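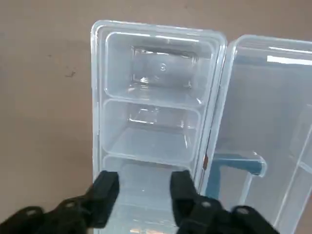
Clear storage box with three compartments and a hinged lid, shown open.

About Plernetti Storage

Plernetti supplies compartment boxes for small parts, craft stock and repair benches. The company was set up in Prusivdale in September, in a unit of 200 square meters, and still works from that address. The catalog now lists 23 box formats.

What we supply

All of our boxes are clear. Contents can be checked with the lid closed, and labels can be placed inside the lid or on the base. Formats are grouped by the number of compartments and by how the lid is attached. Hinged lids that fold flat are the most ordered type – both halves rest on the work surface and the lid can serve as a sorting tray.

Compartments are divided by fixed walls or by removable ones. Fixed walls suit items that must not migrate, such as screws, beads and watch parts. Removable walls suit mixed lengths. We do not recommend removable walls for anything thinner than a sewing needle.

Inner corners are rounded on most formats. Small items can be slid up the wall with a fingertip and picked out at the rim.

How orders are handled

The minimum order for trade customers is one carton. Standard formats ship from the Prusivdale unit. Orders above 1,000 pieces are packed at the Cormier depot and need a longer lead time, which is confirmed in writing. Boxes travel closed, with a paper sheet between layers to limit scuffing.

Samples are sent singly. They are taken from open stock and may carry light surface marks.

Care

Wash by hand in lukewarm water with a mild detergent. Do not use solvents or abrasive pads. Dry with the lid open. Hinges should not be forced past the flat position. Do not store boxes on radiators or behind glass in direct sun.

The Wurkach range

Wurkach is our line of deeper boxes for heavier parts. It uses the same footprint as the standard formats, so both can share a shelf – stacking one on the other is not advised when the deeper box is full. Dimension sheets are available on request from the sales desk.

Page updated 2025-02-21

Share 23
Comments 0

This site uses cookies to remember your basket and language. Accept | Settings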